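3.2 셀 구성과 유지보수 절차

본 절에서는 카드 분류 셀 Plemari의 하드웨어 구성과 실험 기간 동안 적용한 정비 방식을 기술한다. 셀은 두 손가락 그리퍼를 장착한 팔, 다섯 손가락 핸드, 그리고 골판지 칸막이 정리함으로 이루어진다. 앞선 연구(Villanueva 셀)에서는 고장이 날 때마다 팔 전체를 분리했는데, 재조립 후 보정에만 반나절이 걸렸다. 이번에는 팔을 그대로 둔 채 손가락 관절부만 점검하는 방식으로 바꾸었고, 그 효과는 우리 예상을 훌쩍 넘었다!

관절 점검은 손목 카메라 영상을 보면서 진행한다. 손가락의 뿌리 쪽 볼트와 그다음 관절의 볼트를 차례로 확인하고, 유격이 느껴지면 조인 뒤 개폐 동작을 200회 반복시킨다. 반복이 끝나면 기준 위치에서 손끝 간격을 다시 잰다. 단순한 절차이지만 데이터가 무척 깔끔해진다.

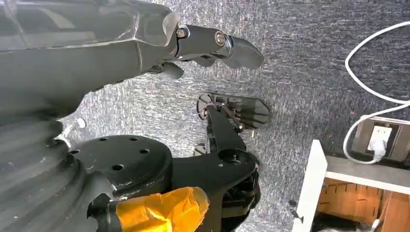
간격 편차가 허용치를 넘으면 손끝 영점을 다시 잡는다. 영점 보정 스크립트는 Jerome Marquez가 작성하였으며, 한 번 실행하는 데 18초가 걸린다. 5월의 예비 실험에서는 이 보정을 하루에 한 번만 수행했더니 오후로 갈수록 카드 두 장을 함께 집는 오류가 늘었다. 이후 보정 주기를 파지 500회로 고정하였고, 같은 유형의 오류는 눈에 띄게 줄었다. 전체 실험에서 기록된 정비 작업은 279건이며, 대부분이 볼트 재조임과 영점 보정이었다. 부품 교체까지 간 경우가 드물었다는 점은 저자들에게도 무척 반가운 결과였다.

케이블 관리도 빼놓을 수 없다. Cakham 제어기를 쓰던 시기에는 통신이 간헐적으로 끊겼고, 로그만 보아서는 제어기 문제인지 배선 문제인지 구분하기 어려웠다. 우리는 팔을 정지 자세에 두고 커넥터를 하나씩 흔들어 보는 고전적인 방법으로 원인을 좁혔으며, 결국 손목 쪽 커넥터의 접촉 불량을 찾아냈다. 해당 커넥터를 잠금형으로 바꾼 뒤에는 Bosetach 드라이버의 통신 경고가 한 번도 기록되지 않았다.

카드를 다루는 작업대는 그림 2와 같다. 책상 위에 노트북과 카드, 칸막이 정리함을 함께 두었다. 정리함의 칸은 폭이 좁아서 손끝이 조금만 어긋나도 카드 모서리가 칸막이에 걸린다. 까다로운 조건이지만, 바로 이 덕분에 정비 상태가 작업 성능에 그대로 드러난다. 칸막이가 휘면 같은 규격으로 재단한 것으로 갈고, 교체 후에는 네 모서리 칸에서 삽입 동작을 시험한다.

그림 2. 카드 분류 작업대와 다섯 손가락 핸드. 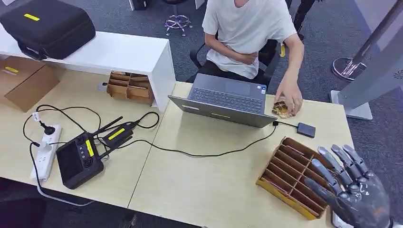 칸막이를 교체한 뒤 팔 전체를 다시 보정해야 하는가?

정리함의 바닥 위치가 그대로라면 손끝 영점만 다시 잡으면 된다. 바닥이 움직였을 때는 네 모서리 칸의 좌표를 새로 입력하고 삽입 시험을 처음부터 수행한다. 우리 셀에서는 좌표 입력까지 포함해도 한 사람이 점심시간 전에 충분히 끝낼 수 있었다.

정비 기록의 양식은 Villanueva 셀에서 쓰던 것을 이어받되, 직전 보정 이후의 파지 횟수를 적는 항목을 추가하였다. 3.3절의 오류 분석은 이 항목을 기준으로 구간을 나누어 수행하였다.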